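Home | Notebook | Protocols | Archive | Contact

March – scar emollient comparison, bench notes

Second round on the silicone scar pads. Zallow oil against Brosetti cream, same pad stock from Birkden, cut into strips and dosed twice daily. Stretch checked before each dose. Pads 2 and 20 dropped, both torn at the clamp. 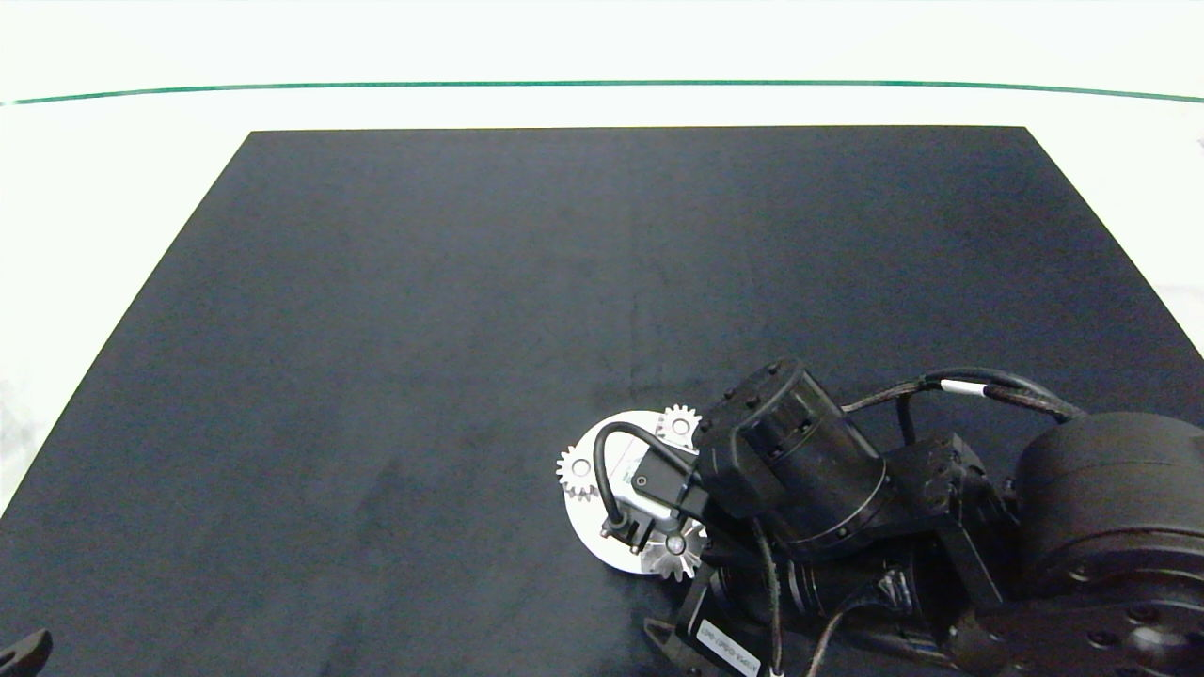 1. Absorption
Zallow leaves a film after 104 minutes. Brosetti is gone well before that but the strip feels tacky at the fold. Blotted weights are in the Yeo sheet, column F.

2. Stretch
No difference I would defend. The oil strips come back slower after a long pull – might be the clamp again. Repeat with the wider jaw before anyone quotes this.
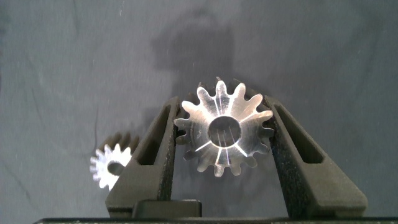
3. Next
Try the cream over the oil, evening dose only. Keep perfumed stock out of it. Pads are a poor stand-in for healed surgical skin, so nothing from this goes in the patient leaflet yet. Ask Birkden for the softer grade.
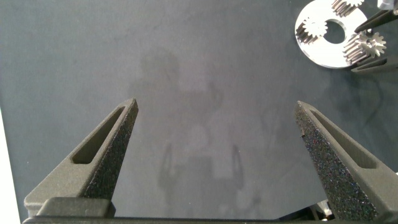

Gripper fingers, tips apart.

2 comments | 0 shares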